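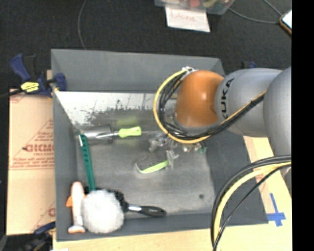 A big gray bin on a wooden tabletop. The town's own bins get a new timetable in November.

So I went to the bin meeting on Tuesday night, and I have to say I've been to worse parties. The folding chairs ran out before seven, people were standing along the back wall by the coat hooks, and there was a dog, a very well-behaved one, asleep under the sign-in table the whole way through.

If you missed the flyer, Vasuvlow is changing how it picks up trash and recycling. Starting in November, regular trash goes to every other week and recycling moves up to every week. Right now it's the other way around, and it has been for as long as I've lived on Birhane Street. The town is also handing the whole route to a new hauler, Potex, after the old contract ran out this summer.

The new schedule covers 2,053 households, so pretty much everybody inside the town line except the farms out past the reservoir. Those folks will keep hauling their own to the transfer station on Bodel Road, same as always, and their permit sticker stays at $20 a year. I heard a cheer from the left side of the room when that was read out, so I guess we know where the farm people were sitting.

Now, the part everyone came to yell about (politely, mostly). If you put out more than one trash cart, the second one is going to cost you. A lot of people in the room have second carts. The town says 426 homes do, and it felt like most of them had sent somebody. One woman with twins in diapers stood up and asked the board to picture two weeks of that in July. You could hear the whole room picture it. She got the biggest applause of the night, and the board said it would look at a free second cart for families with kids under three. They didn't promise it, but they did write it down.

Smell came up a lot, actually more than money. So did bears. We had one on our street in the spring that took its time with every cart on the block, and I was glad to hear somebody else bring it up so I didn't have to be the bear person again. Potex has carts with a locking lid, and the town has ordered 200 of them to start with. They'll go first to the streets that back up to the woods, which means Birhane, Upper Bodel and the little loop behind the ball field. If you're on one of those streets you don't have to do anything, the cart just shows up. Everyone else can put their name on a list at town hall.

Glass is the other big change and I almost missed it, as I was trying to get to the cookies. You won't be able to put glass in with your recycling anymore. It goes in a drop-off container behind the library instead, and there will be a second one at the transfer station. I get the reasoning – broken glass gets into the paper and then nobody wants to buy the paper – but I also know how many jars we go through in my house, and I'm already dreading the clanking in the back of the car. A man near me asked if there'd be a drop-off at the north end of town too. Not this year, was the answer.

A few smaller things I scribbled down. Pickup starts at 6 a.m. now, an hour earlier, so either set it out the night before or get up with the birds. Cardboard has to be flattened, and they do mean it, they'll leave it at the curb if it isn't. Pizza boxes are fine if they aren't soaked through with grease. Yard waste stays exactly how it is, with the paper bags, and the last leaf pickup will be after Thanksgiving like usual. Holiday weeks push everything back a day.

The vote was four to one in favor. The one no said the town should have tried it on a few streets before signing up everybody, and I'll admit I was nodding along. I'm for the weekly recycling, our blue bin is overflowing by day five and has been for years! But I'd have liked to see how the every-other-week trash went over somewhere besides my own garage first.

The board will take another look in the spring, once there are a few months of pickups to go on. Until then, complaints and missed pickups go to Potex first and then to the public works desk if you don't hear back in two days. The new calendar is coming in the mail with the water bill, and there's a stack of them on the counter at town hall if you want one sooner. I grabbed two. One's on the fridge and the other is out in the garage, taped up over the carts.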